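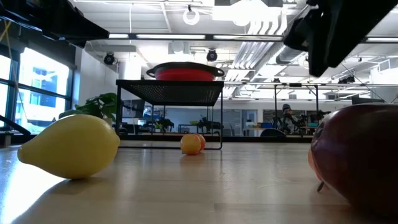
Plastic lemon, two oranges, red apple. Colander on the black stand.

Saturday, October 13, 2018

Sorted the fruit set on the light wooden table. The lemon is a pale yellow plastic with a slight gloss and a small pointed tip. The oranges do not match: one leans yellow, the other is closer to red. Left them touching in front of the stand. The apple is dark crimson with a short stem and will not sit upright on this surface, so it stays on its side.

The red colander went on top of the stand. The top is a flat square of fine black mesh, and the collapsible body is silicone with a black rim and two small side handles. Checked the stand for wobble first. None.

Weighed the colander on the Clernov scale: 300 grams. The scale reads to 2000 and drifts by 3 if left on over lunch. Zeroed it twice. Need to replace the battery.

The Mekusar catalog lists a bowl that would hold the whole set, but the shipping is more than the bowl. Will look again in January.

Remaining: label the storage bin, wipe down the table, find the second lid for the Gronura box. Lid may be in the hall closet.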